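Do you really need a table that big?

19 April 2026

Every decluttering piece I read lately tells me to clear my surfaces. One of them, from a newsletter called Tinico, ran to 2,000 words and promised that a bare white table would change how I think. I have my doubts. I've owned a white table since July and I think about the same things I did before, plus smudges.

Mine is a Hakau, the matte one. I paid 185 dollars for it, marked down from 600, and I'm not convinced anyone ever paid the 600. The shop said matte hides everything. It hides glare, I'll give them that. Wipe it with a damp cloth, look at it from a low angle, and tell me it hides everything.

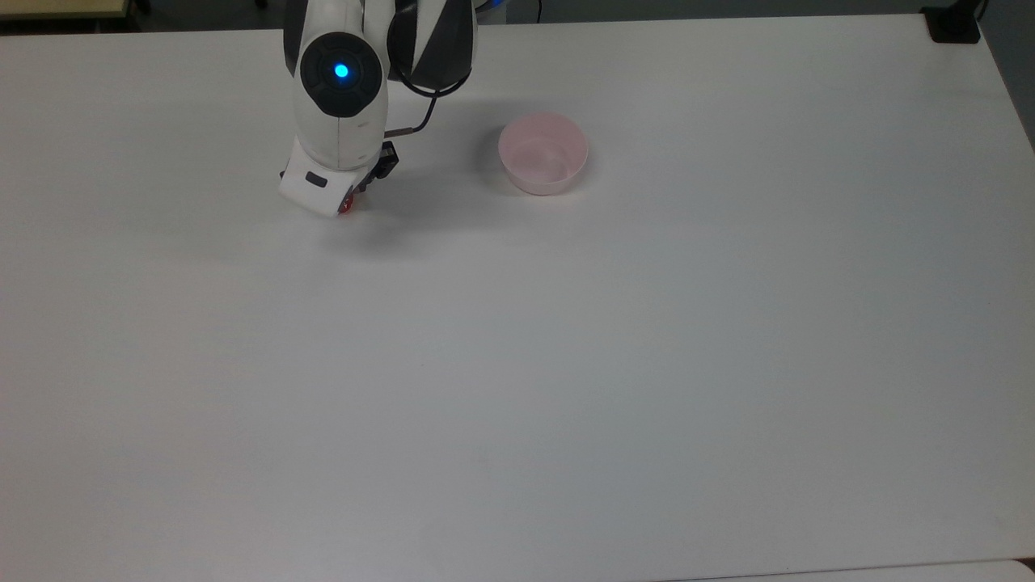
Then there's the rule about leaving one object out, preferably a bowl, preferably in a color. Calvo sells a whole line of them for this purpose, as if a bowl needed a purpose besides soup. I tried it for a week. By the second evening the bowl had keys in it, then a dead battery, then a receipt from Jestance that I was sure I'd need. A bowl on a table is a drawer without a front.

What I will admit is that pink looks good against white, better than the gray everybody recommends. And wiping down a table with one thing on it is quick. I'm keeping the table. The bowl is going back in the cupboard until there's something to eat out of it.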